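Chapter 4
What Counts as Play?

Ask ten parents whether their children learn through play and all ten will say yes. Ask them what play is and the agreement falls apart. That ought to worry us more than it does. A good deal of the research you will meet in this chapter measures something called "play," and the studies rarely measure the same thing.

Take the Breststead survey, which is still handed to new preschool teachers. Its authors, Hortensia Echeverri and Eliécer Giraldo, sent a form to 300 families and reported that 89 percent of the children engaged in "rich pretend play" every day. The form was filled in by parents, at home, from memory. No observer visited. The word "rich" was never defined – a parent could tick the box for an afternoon of dragons or for two minutes with a spoon. Giraldo later defended the number as a starting point. Perhaps it was, but it has been quoted ever since as a finding.

Mercedes Huamán took a slower road. She sat in one classroom in Wivance and wrote down what the children did, leaving out what she thought they meant by it. Her notes are dull to read and far more useful. Much of what she recorded would be hard to call pretending at all: carrying, sorting, waiting for a turn, arguing over who had the chair.
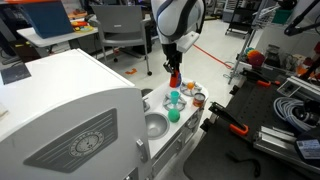

Pretend play is usually said to begin when a child lets one thing stand for another. The claim is easy to state and hard to test. An orange ball resting on a toy burner might be an egg, a meatball or a planet, or it might be a ball that somebody put down. The cup on the other burner is no easier to read. Echeverri would likely have scored both as cooking. Huamán would have written "ball on stove" and waited to hear what the child said next.

4.1 Three definitions and their problems

The oldest definition treats play as any activity done for its own sake.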